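The report form had a box for the time of the event, and Laurinda Neves wrote 9 p.m. in it, then crossed it out. The grip had gone wrong well before that. At nine she had noticed.

The cell at Ondville sorted lost property for the transit line. Items came up from the stations in sacks, were spread on a table, and were lifted one at a time by an arm with two flat-padded fingers. The arm had no opinion about value. It took umbrellas, hats, keys and gloves, and put each in the tray the software named. The fingers were made by Drelard. The control software was Zorkari, release 14, and had been installed in October.

Kjell Dalen came in on Saturday because she asked him to. He had written the closing routine and did not like other people reading it.

"What did it do?" he said.

"It held a glove and would not let go. Then it closed harder."

"How much harder?"

"The limit is 60 newtons. It logged 60 newtons for the whole event. The load cell under the table disagreed."

He sat down at the console and scrolled. The log held 2,264 grips since the last calibration. Most of them were short: close, lift, move, open. The last one had no open. It had a close command, then another close command, then a line of them, until Laurinda had hit the stop button on the post by the door.

"So the arm thought it had missed," he said.

"It thought it was holding air."

She had reached in to free the glove before pressing stop. That was in the report too, in the box marked Operator Action. Her left index finger was taped to the one beside it. The clinic had found no break. She had typed the entry with her right hand and had left out the word "unfortunately," which the form suggested.

They took the fingers off the arm and fitted them to the hand tool, so that the closing could be done slowly and by a person. Laurinda laid out the children's gloves, the pink pair, and went to stand behind the line on the floor. Kjell worked the tool.

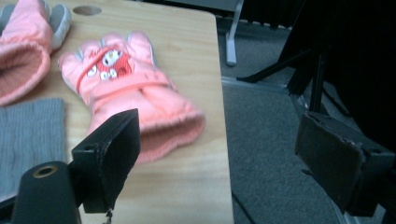

Why did the arm keep closing on something it already held? The slip sensor reported motion whenever padded fabric settled between the fingers, and the software answered every report of motion with more force.

It took Kjell most of the morning to write that down in a form he would sign. The padding gave way as the fingers closed. The sensor read the give as slip. The software tightened, the padding gave again, and the loop went around. With keys it never happened, and with umbrellas the loop ran once and died. The acceptance test had been done with keys, umbrellas and a block of foam that Ferreira had supplied, and the foam was stiff.

"That explains the loop," Laurinda said. "It doesn't explain the limit."

"The limit is on the motor current."

"And?"

"And the current is read once per command." He turned the screen toward her. "Each new command clears the last reading. If commands come fast enough, the check runs on an old number."

"So there was no limit."

"There was a limit between commands."

She asked him to write that sentence in the report exactly as he had said it. He wrote it, looked at it, and changed it to "no effective limit." She let that stand.

The repair was four lines. The force check moved out of the closing routine and into the motor drive, where a new command could not reset it. A second rule opened the fingers after three closes in a row. Kjell ran the pink glove until he was bored, then a mitten, then a rolled sock. The load cell and the log agreed each time.

Laurinda added a third item herself, in the section for the operating procedure. Stop before reach. She struck out the older wording, which had said that the operator should use judgment when clearing an item.

"You knew to press it first," Kjell said.

"Yes."

"Then why didn't you?"

She thought about it. The glove was a child's, and the seam had started to tear.

"There isn't a box for that," she said, and filed the report. The gloves went back in their sack with the tag still on. The cell stayed locked out until the drive people could countersign, and the station sacks were stacked along the corridor until then.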